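Minutes, Plelska allotments and hall meeting, 27/12/2018, back room

Chair: Ľubica Tóth. Nine there, apologies from the two with flu. Last minutes agreed, no changes.

## 1. Water

Standpipe by the lower gate still dripping. Plumber quoted 95 for a new tap and lagging. Agreed, go ahead, before the next hard frost if poss. Water off at the main til then, bring your own cans.

## 2. Rents

33 plots paid up. Four not. Ľubica to write again, last reminder. If no answer by the end of February plots go to the waiting list. Some argument over whether plot holders who share should pay half each or one pays the lot. Left as is.

## 3. Toy and cake stall

Stall will go ahead in February, in the hall. Soft toys, jigsaws, books, anything clean. No electricals. Cakes and wrapped snacks on the side table, 50p each. Last time took over 500, would like the same again towards the shed roof.

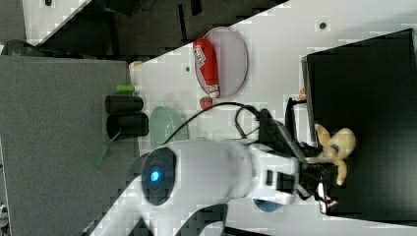 ## 4. Shed roof

Felt has gone on the north side. Sorutik can do it in spring but want half up front. Not keen. Ľubica to ask if they'd take a smaller depsoit. Tarpaulin on for now, bricks on the corners please, not plant pots.

## 5. Dogs

Choo and Moto both off the lead again, leeks dug up on plot 12. Owners spoken to. Leads at all times inside the gate, notice to go up. Moto's owner has offered new leeks, accepted.

## 6. AOB

Key to the padlock missing, whoever has it pls return. Bonfires: none before dusk. Compost delivery, no date yet, Ľubica chasing.

Closed 8.40. Next meeting in Febuary, day to be confirmed.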